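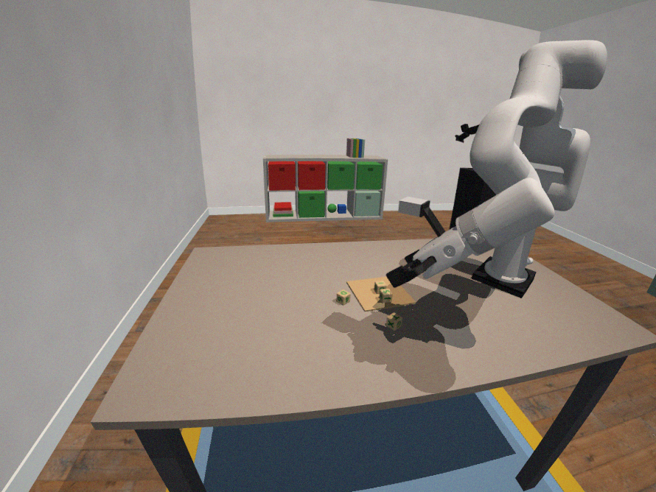
By Yaa Akpalu | Members' Newsletter | Thursday, March 14, 2019
4 comments | 36 shares

If you missed the open evening at the Gresdale workshop, I'm sorry, because it was a treat! We had 13 people squeezed onto the benches, a big screen at the front, and Petro Pavliuk at the keyboard with his simulated robot arm, which he has been building in his spare time since last May.

The whole thing lives inside the computer. There's a virtual room with a plank floor and a shelf full of colored bins, and in the middle of it a table where a white arm picks up alphabet blocks and sets them on a tan mat. Petro has named the setup Quaye, after a teacher of his, and he talks about it the way other people talk about their gardens.

We started with the blocks, four of them, pale with green markings. Two were on the mat with hardly any space between them, and the gripper was hanging low over that pair. Petro asked us which block we'd go for first. Most of us said the nearest one. Araba Wumbei said neither, go and get the one sitting out in the arm's shadow, because two fingers need room on both sides of a block and those two were much too cozy. Petro was delighted - he had spent most of a weekend on exactly that problem.

I liked the part about shadows more than I expected to. The arm throws a great big one over the tabletop, and Petro can move the light, soften it or switch it off while the arm keeps working. He wants his program to find a block in bright light or in the dark patch, so he changes the light on every practice run. He had done 200 runs the night before, while he was asleep (the joy of a robot that can't break anything!).

Then we got to have a go. You type in which block and where it should end up, and off it goes. Ultan Brennan asked for a block to be put right on the edge of the table and got a long, slow reach that had the back bench cheering. My own try ended with a block on the floor. Petro just reset the room and it was back on the table.

He'll bring it again in May, with a stacking task if he gets it finished, and he's happy to share the files with anyone who has a decent laptop. Put your name on the sheet by the door or reply to this email.

Filed under: Open Evenings, Robots

Comments (4)

Bastien Arnaud
Great night. Can it do the bins on the shelf, or is the shelf too far away? Forgot to ask.

Petro Pavliuk
Too far for the arm where it's mounted now. I'd have to move the base or the shelf. Tempting though.

Ultan Brennan
I want it noted that my block stayed on the table.

Araba Wumbei
Put me down for the files please, Petro. My laptop is old but willing.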